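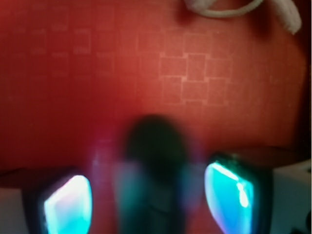 Final Report: Using Light-Up Finger Pads to Tell When a Gripper Is About to Drop Something
Group 2: Mattes Lammers, Magdalini Vrettos, Themis Stefanou
Supervisor: Kosmas Sotiropoulos
11 April 2019

1. What we wanted to find out

Can you catch a slip from the finger pads alone, before the object has really moved? Wrist camera is no good for this. It sees the table fine but anything held between the fingers is too close and goes blurry. So the pads have to do it.

Original plan (see proposal) was slip plus estimating the weight of the object. Weight part dropped in March. Kosmas agreed. Everything below is slip only.

2. Setup

Two-finger gripper, one lit pad per finger. Soft skin on the front of each pad, light behind it, small sensor camera inside looking at the back of the skin. When something presses, the skin dents and the pattern of light changes. Pads were set to cyan for all the final runs. We tried white first and the dents were harder to pick out, mostly on the left pad.

Work surface was red with a faint pattern of squares. Picked because it was there, then kept because the squares are a handy check on whether the arm really stayed still between lift and hold. Pads throw colored light onto whatever is near them, so the wrist camera footage has a color cast low down. We did not correct for it. Wrist footage was only used for labeling by eye, never as input to the detector.

Software: pad images go into Nullden (the lab's logging program), which stamps them and saves to disk. Detector itself is a Python script Themis wrote. Code is in the group folder under erkari, same name as the old project it was copied from, sorry for the confusion.

3. Method

One trial = close on object, lift, hold, then loosen the grip in small steps until it falls or we stop. Same lift height every time. 39 trials total. Objects were things from the lab shelf: a rubber ball, a length of cord, a marker, a folded cloth, a plastic bottle cap.

For every pad image we subtract the image taken right before contact. Whats left is basically the dent. Then we track how the edge of the dent moves from one image to the next. If the edge moves but the middle stays put, call it early slip. If both move, call it full slip. Threshold was tuned by hand on the first 11 trials and then frozen. Those 11 are not in the results. We know tuning by hand is not great.

Labels: Magdalini went through the wrist footage and marked the first moment she could see the object shift. For the objects that were too blurred to judge she used the sound track instead, or threw the trial out. Mattes labeled a handful again without looking at hers. Mostly the same, a few off on the cloth.

4. Results

28 trials left after tuning. 2 thrown out for bad labels, one of those was the logger stopping halfway, the other was cloth.

Of the 26 usable trials, the detector gave an early slip warning before the labeled slip in 15. In the others it was either at the same moment or late. Late ones were nearly all cord and cloth.

Ball and bottle cap worked best. Clear round dent, edge easy to follow. Marker okay if gripped across, worse if gripped along its length, the dent runs off the end of the pad and the edge tracker loses it.

Cord was bad. It rolls between the pads, so the dent moves without the cord slipping, and the script calls that full slip. Cloth barely dents the skin at all. At a light grip there is almost nothing left after subtraction except noise.

Left and right pads do not agree as often as we expected. Taking the warning from whichever pad fired first gave the best timing. Requiring both gave fewer false alarms but then most warnings came too late to be any use.

5. Problems

- Reference image goes stale. Pads get warmer and the brightness drifts, so subtracting an old image leaves a glow that looks like contact. Fixed by retaking the reference before every close. Should have done that from the start.
- Bright spot on the pad. Some pixels max out and the tracker sees no edge there. Turning the light down helped but made the cloth even worse. We masked the spot.
- Skin on the right pad got a small tear and was replaced partway through. Trials before and after are not split out in section 4. They probaly should be.
- Clifford Doucette (lab tech) had to reset the gripper controller twice, settings were restored from file both times.

6. What we would do next

Let the gripper squeeze harder when the warning fires. We only logged warnings, never closed the loop, so we can't say if 15 early warnings would have meant 15 saves. Also separate rolling from slipping, maybe by comparing the direction of movement on the two pads. If the object rolls the two dents should go opposite ways. Themis has a rough version, not tested enough to put in here.

More trials per object. Ours are uneven, way too many with the ball.

7. Who did what

Mattes: gripper control, running trials, sections 2 and 5. Magdalini: labels, results. Themis: detector, section 3. All of us: the rest.

Raw pad images and label sheet are on the lab drive, ask Kosmas for access.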